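Stanisława Domański has set a table for a living, one way or another, for 30 years, and she would like it known that she's never once folded a napkin into a swan.

"People ask. I tell them the swan is extra," she says. "It's always extra, and I always hope they won't pay it."

She does the picnicware for Gulter, a hire outfit on the Grillbridge road that sends out plates, cups and trestles to weddings, wakes and the sort of office lunch where the speeches outlast the salad. The china went first, back when the insurance did. The plastic stayed. Her catalogue now runs to 403 lines, a number she recites with the flat pride of someone who has typed each of them out.

I'd come to ask about colour, which was a mistake if I wanted to be home by lunch.

"White on white is for magazines," she says. "You put a white plate on a white table and your uncle puts his potato salad beside it. Blue, he can find. Pale blue, mind you. Dark blue makes ham look ill."

She's fond of plates you can half see through and has no patience for the square ones Urkik brought in last November, which she calls roof tiles. A plate should be round, she says, and it should have a rim, because gravy is a liquid and guests forget. Nor does she approve of centrepieces. Her method is to put a single plate down on a bare table and look at it for a while before anything else goes near it. I asked how long a while was.

"Until I'm bored. Then the cups."

Cups are a sore point. They stack beautifully until the humid months, and then you need two people and some language to get them apart. She charges 3 dollars for any that come back with lipstick, and has yet to collect.
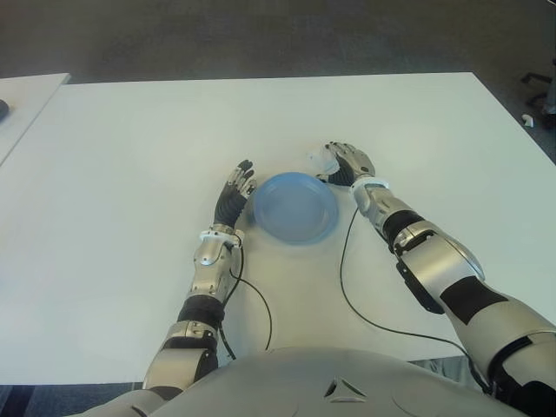 A light blue plate on a white table, both times.

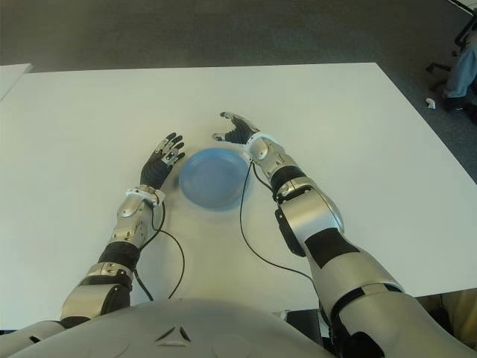
Rutkowska, hearing all this second-hand, was unmoved, and said that a good dark plate hides the scratches for years and that anybody who loses potato salad on a white table has had enough to eat already.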